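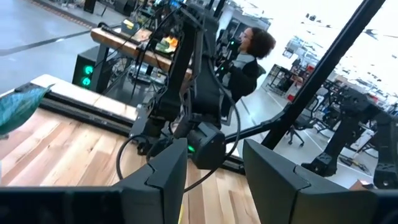

To: arms-on-benches list
Date: September 2, 2024
Subject: Re: Second bench, what are people budgeting for?

Hi all,

Great thread, and good timing for us! We went through this exact exercise over the summer at the Ornville lab, so let me answer the quoted message while the numbers are still fresh in my head.

> We have one two-arm bench running and have been told we can put in a
> request for a second before the December cutoff. The arms themselves are
> easy to price, we just copy the old quote. What I can't get a feel for is
> everything else. Last time we ran out of money before we had anything to
> bolt the arms to. What did you forget the first time around?
> Also, is it worth paying for wrist cameras on both arms, or is one
> overhead view enough?

What did we forget? Cables! Power, data, extensions, the strain relief, the little clips. I put down zero for cabling on our first request and ended up spending $700 on it in bits and pieces, most of it with rush shipping (painful). For the second bench I put it in as its own line and it sailed through. Buy longer than you think, too. A cable that reaches fine with the arm parked may be nowhere near long enough once the arm folds back over its own base.

Next is the frame and rail. We got ours from Casau, $1,230 for the set with the uprights, and I would happily buy from them again. The rail lets us slide the arm bases when a task changes, and we do that far more often than I expected. If your budget is tight I'd keep the rail and get a cheaper table. A plain wood top has been great for us. You can screw things into it, and when it gets too chewed up you flip it over.

Wrist cameras: yes, both arms, please do it! We started with overhead only, and the arm kept hiding the very thing it was reaching for. With a camera down at the gripper you get both fingers and the gap between them, and that's the part you care about when you're picking something up. We paid $600 for the pair with mounts. Check that your grippers leave room for the mount, though. The Grelus bracket we tried first hit the finger housing and we had to print our own.

A few smaller things from our sheet, in no special order:

- spare finger tips (we go through them)
- a decent computer per bench, not one shared between two
- a rolling chair for whoever is operating
- floor space for a person to stand behind the bench with both hands busy and not be leaning on a shelf

That last one costs nothing on paper, but it pushed our layout around more than anything else. Measure it with a real person standing there.

We allowed 3 weeks for setup in the plan and used every bit of it, so put some hours in the request as well as parts. The Maluleke project folks share our room and they padded theirs even more, which I now think was smart.

I'm happy to send the spreadsheet to anyone who wants it, just reply off list. And please tell us what you end up ordering, I'm really curious to see how other people lay theirs out!

Cheers from Ornville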